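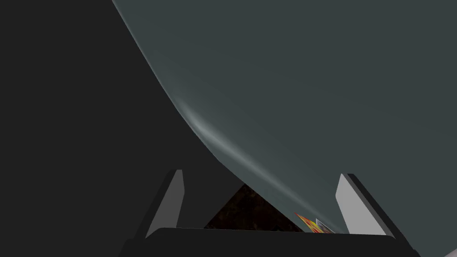
Joltcombe Robot Tinkerers » Simulation » Teaching by teleop

Two-armed teleop in Mockus: how many demos before it's any use?

solderpigeon
Posted May 6, 2022
I've finally got both arms running off the hand controllers in Mockus and I'm having a brilliant time! I'm in one of the Momwood rooms (red hexagon tiles, gold trim, gloriously odd) and I'm showing the robot how to bring both grippers up to the tall grey-blue thing and stop before it touches. I've recorded 244 demos over two weekends. The policy I trained on them gets the left arm right nearly every time, but the right one wanders off towards the wall. Do I just keep recording? I've seen people say 2,000 and my thumbs can't take it.

flatbatterydave
600 is where mine started behaving, for what it's worth, and that was with one arm. Two arms is harder than twice one arm. I'd keep going, sorry.

mossy_gearbox
Going to disagree with that. Before you record another one, watch back the ones you've got. I had 14 bad demos in a set last January, all from one tired evening, and chucking them out did more than a whole extra weekend of recording. Love that you've got both arms going though, it's such a good feeling the first time they move together!

flatbatterydave
Bad demos matter, yes, but the policy also needs to see a bit of mess. If every run is perfect it has no idea how to get back when it drifts. I'd leave the wobbly ones in and only bin the ones where you hit something.

solderpigeon
Can I do a bit of both? I watched a batch last night and I always start with the right gripper in the same spot, and I swap to the wrist view far too early. Once the big curved side fills that view there's hardly anything left to steer by.

mossy_gearbox
That'll be it, I reckon! My routine, pinched from the Vitthorpe meet-up and tweaked:

1. Start in the head view with both grippers up and the tall piece between and beyond them. Use the tan section at the bottom to aim by, it's got two tiny coloured dots on it and they're handy for lining up.
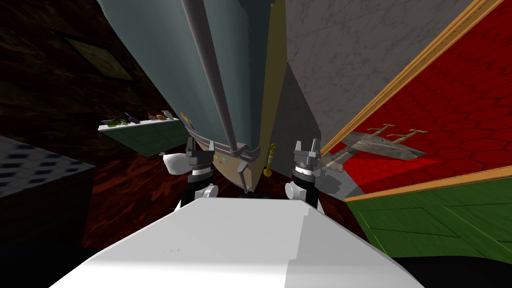

2. Move the right arm's starting point every single run. Small shifts are fine.

3. Stay in the head view until you're properly close, then swap to the wrist — and slow right down before you do.

4. Stop, hold for a breath, save. Don't trim the hold off afterwards.

flatbatterydave
I'd trim the hold. Mine learned to stand there forever.

mossy_gearbox
Ha, mine needs it or it sails straight on. Try it both ways and report back?

solderpigeon
Will do, fresh batch tonight with the right arm starting all over the place. Thanks both, I'm so keen to see what it does!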